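Chapter 6
Interior Walls and Painted Surfaces

In this chapter
6.1 What a painted wall has to do
6.2 How paint film forms
6.3 Sheen and its effect on wear
6.4 Reading marks on a wall
6.5 Cleaning, touching up and repainting
6.6 Keeping a surface record

Key terms: binder, burnishing, film, flashing, pigment, primer, scrub rating, sheen, substrate, touch-up

Most of the surface area inside a building is wall, and most of that wall is painted. In the Nedcombe office building used as the running case in this book, painted wall makes up more of the interior than floor, ceiling tile and glass combined. Even so, walls get less attention in maintenance plans than almost any other part of the interior. Floors have a cleaning schedule. Filters have a change date. Walls are often left until a tenant complains or a lease ends.

This chapter treats the painted wall as a building component with a service life. It covers what the paint is made of, how it wears, and how to decide between cleaning it, touching it up and painting it again. Wallpaper, tile and wood paneling are covered in Chapter 7.

6.1 What a painted wall has to do

A coat of paint has several jobs. It seals the substrate, usually gypsum board or plaster, so that dust and skin oils do not soak in. It reflects light into the room. It gives a surface that can be wiped. It also sets the color of the room, and this is the job that owners think about first and maintenance staff think about last.

These jobs pull against each other. A very flat paint hides dents and uneven joints well, but it holds dirt and is hard to clean. A glossy paint wipes down easily and shows every ridge left by the taping knife. Deep colors show pale scuffs. Pale colors show dark ones. The paint schedule for a building is a set of compromises, room by room, and the person who maintains the walls should know what was chosen and where.

The Nedcombe building has 146 rooms on its paint schedule. When the schedule was checked for this book, 47 of them had been painted in something other than the listed product. Some had been changed at a tenant's request. Others had been patched with whatever was in the storeroom. Either way, the next painter who relied on the schedule would have bought the wrong paint.

6.2 How paint film forms

Latex wall paint is a mixture of water, pigment, binder and small amounts of other materials. When it is rolled onto a wall, the water leaves first. The binder particles are pushed closer together until they join into a continuous film with the pigment held inside it.

Two points follow for maintenance. First, a wall that is dry to the touch may not be cured. Many latex paints take several weeks to reach full hardness, and a wall that is scrubbed during that time can be damaged by a cloth that would do no harm a month later. Second, the film is thin. Every cleaning removes a little of it, and a harsh pad removes a lot.

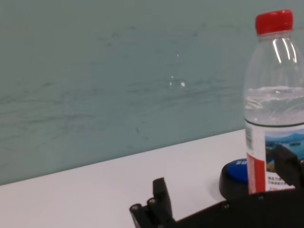
Temperature matters as well. If the room is too cold while the paint dries, the binder particles stay hard and do not join properly. The film may look sound but will powder when rubbed. The minimum temperature is printed on the can and applies to the wall itself as well as the air. An outside wall in winter can be much colder than the room.

6.3 Sheen and its effect on wear

Sheen describes how much light a surface reflects. The common grades, from lowest to highest, are flat, matte, eggshell, satin, semigloss and gloss. The names are not fully standardized, and one maker's eggshell may be close to another maker's satin. Compare sample cards before mixing brands in one room.

Burnishing is the shiny patch left when a low-sheen wall is rubbed. The surface has been polished smooth, and washing will not bring the original finish back. It is common beside light switches, behind chairs and along the edges of desks.

Flashing is a difference in sheen between one part of a wall and another. It often appears after a touch-up, even when the color is an exact match, and it is easiest to see from the side with a window or lamp at the far end of the wall.

Field exercise 6A

Choose a corridor that has been in use for at least a year. Stand close to one wall and look along it toward the strongest light. Record the height and type of each mark under one of these headings: scuff, stain, burnish, dent, chip, flashing. Repeat the exercise while facing the wall directly, and compare the two records.

At Nedcombe, a survey done this way in June logged 919 marks across the corridors and stairwells. Of these, 435 were classed as scuffs. Most of the scuffs were below waist height, where carts and bags touch the wall.

Before you read on

Find the paint schedule for a building you know. If there is no schedule, find out who chose the paint last time and where the leftover cans are kept. Check whether the labels can still be read. You will need the product name, the color code and the sheen for the work in Section 6.4.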